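Ravinder Arsenault on packing the bathroom shelf

25/09/2017

Ravinder Arsenault has packed wash bags for guests at the Nokside hostel since April. The job used to belong to the front desk, who did it between check-ins, and the bags came out different every time.

"People would get two combs and no soap," Arsenault says. "Then they'd come down in their socks to ask."

The bags are made up in a back room on the first floor. Supplies arrive in mixed boxes from Brelline, a wholesaler, and everything has to be sorted before any packing starts. So far 2,542 bags have gone out, 2,008 of them over the summer.

Soap goes in first, flat against the side, then the flannel. Toothpaste is the awkward one. Arsenault stands the tubes upright in a tray with the caps down and the crimped end at the top.

"If you lay them in a heap they slide about, and you pick up three when you want one. Cap down, you can see what you've got. And hold them low, near the cap. Grab the middle and you've got a dent in it before the guest has even opened it."

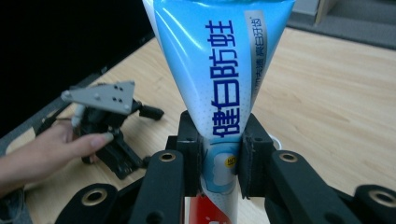
The brands change with each delivery. Some tubes have no English on them at all, and a few guests have asked at the desk what they were being given. Arsenault now writes "toothpaste" on the card inside the bag.

"I don't mind what make it is. I did get asked for mint once. I said I'd look."

The next order is for 2,000 bags, with a drawstring this time. The zips kept sticking.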